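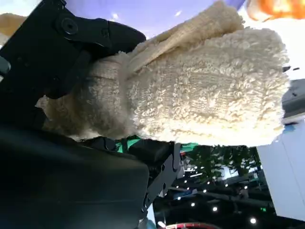
Mavska adds cloth mitts to its cleaning range

6/16/21

Household goods supplier Mavska has added a cream-colored cloth mitt to its cleaning range. The mitt has a dense, looped pile and a folded cuff, and is meant for dusting shelves, blinds and car interiors.

A first batch of 4000 mitts has gone to stores in Kiment and Evon. Each one comes with a paper band and a care card. The company says the mitt can be washed with towels at low heat, but should be kept away from fabric softener, which flattens the loops.

The mitts are sewn at the Czerwiński workshop, which also makes the company's bath cloths. The workshop now employs about 70 people and took on a second shift this spring to keep up with orders.

Trial sales at the Kiment store came to 544 mitts in the first month and 578 in the second. Most buyers took more than one - often a pair for the house and another for the car.

A gray version is due in August. Stores that want to carry it can order through their usual Mavska contact. The price will be the same for both colors.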